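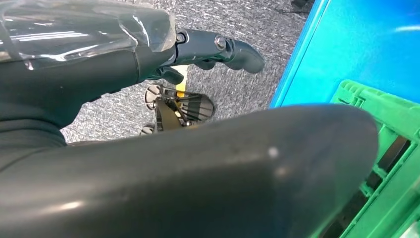 Handling and Grasping – Handout 7
Comparing end effectors on the same arm

Course tutor: Elisa Serra
Version: April 8, 2018

Bring this handout to both lab sessions. Read sections 1 to 3 before the first one. Section 5 is what you hand in.

1. What we are comparing

Last term you used the Carbone arm with its parallel jaw gripper and nothing else. This term the arm stays the same and the thing on the end changes. There are three options on the bench:

The parallel jaw gripper. Two flat pads, one motor, one direction of travel. You set an opening width and a closing force.

The Sullow suction cup. One cup on a short bellows, fed from the pump under the bench. It is either on or off, with a vacuum reading you can log.

The jointed hand. Several fingers, each with more than one segment. The fingers curl towards the palm and the controller sends a target position for each driven joint.

The jaw gripper is the baseline. Whatever you say about the other two should be said in relation to it, using the same objects and the same starting poses.

2. Terms you will need

Pinch grasp. The object is held between the tips. Good for thin or small parts. The contact area is small, so the object can pivot.

Power grasp. The fingers wrap round the object and press it against the palm. Harder to knock loose, but the hand has to get a long way round the object first, and that needs free space.

Clearance. The gap between the outside of the gripper and whatever surrounds the object. Students tend to measure the opening of the gripper and forget the thickness of the fingers. With the jaws this costs you a few millimetres. With the jointed hand it can decide whether a grasp is possible at all, particularly along the inside wall of a bin or a crate.

Occlusion. Part of the view being blocked. For the wrist camera the usual cause is the gripper itself. A finger close to the lens takes up a large share of the view even when it is nowhere near the object.

Drop. The object leaves the gripper before the release command. An object that turns in the gripper but stays there is a slip and gets its own column.

3. The wrist camera

All three end effectors are used with the same small camera at the wrist. It is useful in the last part of the approach, when the fixed camera on the stand can no longer see past the arm.

How much it sees depends on the tool. With the suction cup you lose a small patch in the middle. With the jaws you lose a strip on either side, and the target sits between them. With the jointed hand the amount you lose changes as the fingers move, so a view that was clear in the open position may be mostly finger halfway through the close.

Two things follow from this for your trials. First, fix the pre-grasp position of the hand and write it down. If one group approaches with the fingers straight and another with them half curled, the camera results can't be compared. Secondly, save one still at pre-grasp and one when the fingers have stopped. Don't pick the nicest ones.

Exposure should be locked. The hand is dark and the bins are brightly coloured, and on automatic the camera will keep adjusting as the fingers come in and out of view. Coatings and wrappings that shine can cause trouble too. If you cover any part of a tool, pull the covering tight, keep it clear of the joints and say in your notes what you used and where.

4. Procedure

Work in pairs. One person runs the controller and the other keeps the log. Swap after each end effector.

Check that the stop button works before the arm is powered. Do this each time you change tool.

Fit the tool and load its settings file. The payload value must match the tool. The jointed hand is much heavier than the cup, and if the wrong file is loaded the arm will sag at full reach and your positions will be off.

Run the open and close cycle with nothing in the way. Listen for rubbing. On the jointed hand, look at the pivot screws on each finger and report any that stand proud. Don't tighten them yourselves.

Place the object on its mark. Run the approach at the slow speed setting. Close, lift, hold, move across, release.

Log the result before you reset anything. Use one of these words only: held, slipped, dropped, missed, stopped. Anything else goes in the comments column.

Each pair does 42 trials, divided equally between the three tools. If a trial is spoiled by something outside the test – somebody knocks the bench, the network goes – strike it through, give the reason and repeat it. A trial that went badly is not a spoiled trial.

The pump should be left running between suction trials. Stopping and starting it changes the first reading.

5. What to hand in

One report per pair, 700 words at most, not counting tables. It should contain:

A table of results by tool and by object.
The pre-grasp settings used for each tool.
Two wrist camera stills per tool, with a sentence on what is blocked in each.
A recommendation for the case below.

The case: Stusorside runs a returns line at Joveden. Mixed parts arrive in open plastic containers and have to be moved one at a time on to a belt. Some parts have flat faces and some have slots or ribs all the way round. They want one tool only, with no tool changer. Say which you would choose and which parts it will fail on. A recommendation that claims no failures will be sent back.

The report is marked out of 100. Forty of those marks are for the recommendation, and most of the marks lost last year were lost there. Several pairs picked the jointed hand on the strength of how many shapes it can make, without looking at whether it could get down beside the part in the first place. Others wrote off suction after one bad object. Use your own numbers.

6. Questions to think about before the second session

How would your results change if the objects were touching each other?
Which tool suffers most from a position error sideways, and which from an error in height?
If you could move the wrist camera, where would you put it for the jointed hand, and what would you lose by moving it?
Would a second fixed camera help more than a better wrist camera?

Reading for next time is chapter 7 of the course reader, up to the part on force sensing. The spare settings files are in the shared folder under Carbone.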